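Marisol Huamán announces solo debut "Orkis"

Electronic musician Marisol Huamán will put out her first album under her own name on 09/02/2026. The record is called Orkis and comes out on the Jodholm label as a download and a limited CD of 80 copies.

Huamán spent several years as one half of the rhythmic noise duo Stotby, which released 2 albums before going quiet. She wrote and mixed Orkis alone at home, using field recordings, an old sampler and a lot of tape hiss.

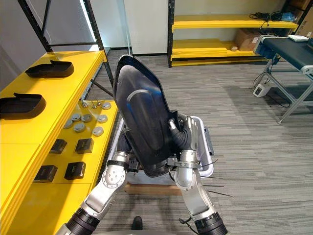 Two silver robot arms hold up a curved black panel.

The album runs 40 minutes and moves away from the hard, distorted beats of the duo. Most of the tracks are slow — long drones, low bass pulses and short bits of voice. The opener, "Urrego," has been streaming on the label's page since August and has picked up some 3000 plays.
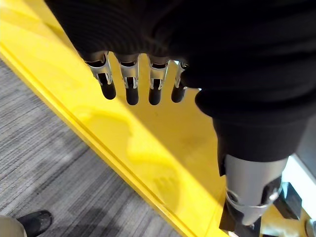 Remixes and guests

The CD closes with a remix of "Urrego" by her former Stotby partner, which will not be part of the download. A cellist plays on one track, and the spoken parts are by Huamán herself, in Spanish and Quechua.

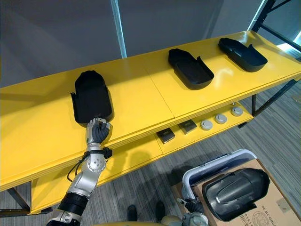
Artwork and packaging

The CD comes in a folded card sleeve with a printed insert. Each copy is numbered by hand. Jodholm says there are no plans for a second pressing, but a cassette may follow next year.

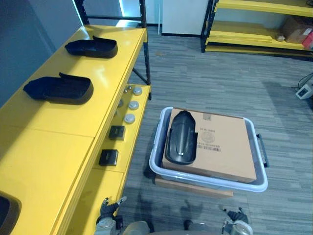

Live dates

No tour has been booked so far. Huamán says she is working on a live version of the album and wants to play it in small rooms, with the full record performed in order. Orders for the CD are open now through the label.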